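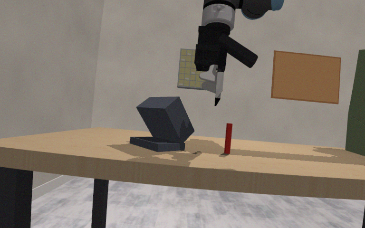
A light wooden table in a plain room.

I grew up in a house where you could not see the kitchen table. You knew it was there because the mail had to be resting on something. My mother kept seed packets on it, and the phone charger, and a bowl of batteries that might or might not be dead (we tested them on our tongues, please don't write to me), and when dinner was ready she'd just put out an arm and push the whole business down to one end. We ate at the other end. Six of us, elbows in.

So you'd think I'd have grown up to be one of those people with a bare table and one nice candle. I tried! For two years I lived in an apartment with a table I kept completely clear, and I ate every single dinner on the couch with a plate on my knees. I was scared of the table. It looked like a place where somebody was going to go over my taxes.

My argument, and I've been making it to anyone who'll sit still, is that a kitchen table should be a little bit messy all the time, and that the clear-surfaces people have talked a lot of us into being strangers in our own kitchens.

My friend Dalal Hamdan thinks I'm nuts. Dalal clears her counters before bed, every night, toaster in the cabinet and everything, and she says she sleeps better for it. I believe her. I've also been to her place and stood there holding a wet spoon for a full minute because there wasn't a spot that looked like it would forgive me. When her daughter does homework she does it upstairs, on the floor, next to the laundry. That tells you something. Kids go where the stuff already is.

Then there's my aunt Widad, whose table seats eight and is covered in a plastic cloth with lemons on it, and on top of the cloth there's always a jigsaw puzzle going, 1,000 pieces, usually sky. People come in the back door to drop off a casserole dish and an hour later they're still there, coat on, hunting for an edge piece. I heard about two engagements and one really ugly divorce over those puzzles. Would anyone have sat down if the table had been wiped clean? I doubt it. You don't sit down at an empty table unless someone asks you to. A half-done puzzle does the asking.

I'll give the other side this much: there is a line, and my mother was over it. We lost a library book under there for most of a year. There was a November when the gas bill went missing and we all wore hats to breakfast. I don't want that back, and when I feel my own table heading that way I grab a grocery bag and clear out the worst of it, mostly catalogs.

But a pen, a newspaper open to the crossword, some oranges, somebody's library card? Leave them. I leave mine. Last night I had to move a sewing kit to put down the salad, and my nephew picked up a loose button and asked me what it came off of, and that got us onto my grandfather's coat, and the boat, and the dog he smuggled onto the boat inside the coat. The rice got cold. We ate it anyway, at the good end, and the sewing kit is still sitting by the salt.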